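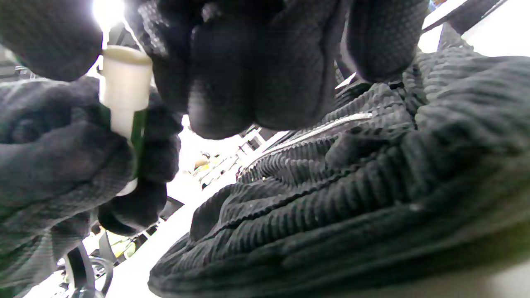 Progress report - hand assembly work, Poduval cup line

To: Jagadeesh Reddy
From: Thenmozhi Sastry, bench lead
Covers: end of last report through August
Copy: Eamon Sheehan

Jagadeesh - sorry for the state of this, writing it between batches. Numbers first, then the bench, then what we need from you. Eamon has the cost sheet and will send it separately.

Where we are

Hand assembly is running. 243 bodies through the bench in this period, all the white plastic cylinder type. The plan said 100 for the period so we're well over, but please don't read that as the new normal. A lot of them were bodies left over from spring that only needed taping and checking, and that pile is gone now.

Eight rejected. Four for a bad rim (more below), the other four for tape that lifted at the end. The tape ones can be redone. The rim ones can't, they're in the bin under the bench with the blue lid if you want to see them when you visit.

Full assembly with the liner and cap has not started. It was due in August. Ferura still owe us the liners. First promise was start of the month, then middle, now "shortly". Hedvig Rønning is chasing and has been polite so far.

The bodies

Same part as before. Wide end up, narrow end down, liner drops in from the top. We've stopped accepting them loose in sacks from the molding shop because the rims knock together in transport, and that's where the four bad ones came from as far as we can tell. Jabari Kirui drove over and talked to them. They now come in trays with card between the rows. Takes up more shelf but no rim damage in the last two deliveries.

The bodies still vary a bit from tray to tray. Some are a shade creamier than others. Doesn't matter for function, will matter if we ever sell them in sets. I'd like a decision on whether we sort by color or just leave it. Sorting is slow and dull and I'd rather not, but it's your call.

Taping

Green tape is staying. We tried the clear one you sent and people couldn't see where it ended, so we had overlaps and a few with no tape at all. Green goes on lengthwise, one strip, pressed down from the rim end. It marks the side that lines up with the slot in the cap, so if it's crooked the whole thing goes together crooked later on.

Lifting at the end is a cutting problem. Strips cut with the old scissors had a ragged edge. Bought a proper tape cutter with a weighted base out of petty cash, receipt is with Eamon. No lifted ends since, though that's only the last few trays so too early to call it fixed.

One open question. Does the tape stay on in the final product or come off after capping? The Plorko drawing shows it on. Your note from spring says off. We have been leaving it on. If it has to come off I need to know before we start capping, becuase the roll we're on now is a strong one and leaves glue.

Gloves

Everybody on the bench is in the gray knit gloves now. Big improvement in grip over the thin disposable ones, the bodies are smooth and people were squeezing too hard to hold them. Less hand ache by the afternoon, I'm told, and I notice it in my own hands too.

Two complaints. The sizes run large, and Hedvig has been folding the cuff under which makes a lump at the wrist. Second, picking up the end of the tape with a gloved finger is annoying. Jabari folds over a corner of the strip before he cuts so there's a tab. Works well, wastes a little tape. We've all started doing it.

Need more gloves, mostly small and medium. Listed at the bottom.

Bench and room

Moved the bench closer to the window in August. Light is much better for spotting rim chips. Bit too much of it in the late morning, everything on that side washes out and you have to turn the part away to see the surface properly. A plain blind would do it. Eamon has a spare one at home that may fit, so this may cost nothing.

The room is cold early on. People work in thick sweaters and jackets until ten or so. Fine for comfort but ribbed knits pick up lint and drop it again, and we've had fluff caught under tape. Small thing on a body that gets a wipe at the end. Not small once liners go in and the cap is sealed on top. I'd like either heating on from seven or a set of smooth overalls for everyone. Heating is a question for the landlord, overalls are a question for you.

For now there's a lint roller on the hook by the door and people use it when I remind them.

Shelving went up along the back wall. Trays in on the left, finished out on the right. We were mixing the two up before and taped at least one tray twice over, which doesn't show in the reject number because we caught it and peeled it. Labels are handwritten, will do better ones.

How a body goes across the bench now

Writing this out as you asked for it last time.

Lift from tray by the lower half, not the rim. Turn it once all the way round at the window, look at the rim for chips. Wipe. Hold upright in one hand, strip on with the other, start at the rim and press down. Run a finger along the strip twice. Back in a finished tray, tape facing front so anyone walking past can see if one is missing.

That is all of it. Whoever tapes a tray puts initials on the card, and somebody else checks it. We dropped the second wipe in the middle, it did nothing.

I tried splitting it so one person wiped and one person taped. Slower. Bodies piled up between the two and one person was always waiting. Went back to each person doing the whole thing after two mornings.

People

Four of us on the bench when everyone is in - me, Hedvig, Jabari and Eamon, who comes over from the office side when deliveries are late and he has nothing to invoice. Two on most mornings. That's enough for taping. Not enough for capping, which is slower and needs one person just on the press. I asked for one more pair of hands in the last report and didn't see an answer, so asking again.

Jabari is away for part of next month. Hedvig will cover deliveries.

Money

Inside budget for the period. Underspend is mostly the liners we haven't been charged for, so don't treat it as spare. Once Ferura invoices we'll be close to the line. Tape cost more than planned, trays cost nothing as the molding shop lends them and wants them back clean. Two came back to us cracked and they've said they won't charge, I have that in an email.

The Ferum quote for caps is still good to the end of next month. After that they want to requote. I would like to place the order now even without the liners in hand, if you're comfortable with that. Caps keep. Shelf space is there.

What could go wrong

Liners, mainly. If they slip again we'll run out of useful bench work in a few weeks, we can only tape so many bodies ahead. And if the liner size has changed at all since the sample (Hedvig heard something on the phone, nothing in writing) the bodies we've already taped would need checking one at a time with a gauge we don't own.

Tape glue, see above. Lint, see above.

Next period

- Carry on taping at a slower rate, aim for 100
- First capping trial, eight bodies, as soon as any liners turn up
- Get a written liner size out of Ferura
- Blind up at the window
- Proper shelf labels
- Try the smaller gloves on everyone before ordering the full lot

Need from you

1. Tape on or off after capping. Most urgent.
2. Yes or no on ordering the caps from Ferum now.
3. Sort by color or leave.
4. One more person, mornings would do.
5. Overalls, or a word with the landlord about heat.
6. OK to order gloves - small and medium, the gray knit ones same as now.

If you can only get to one of these it's number 1. A phone call is fine, I'm at the bench until four most afternoons and Eamon can pull me off it.

Finished trays are on the right hand shelves, marked up by tray with initials. Take one from any tray when you come over, just put it back tape side front.

Thenmozhi

Poduval cup line - bench reports | Contact: T. Sastry, assembly room | Back to top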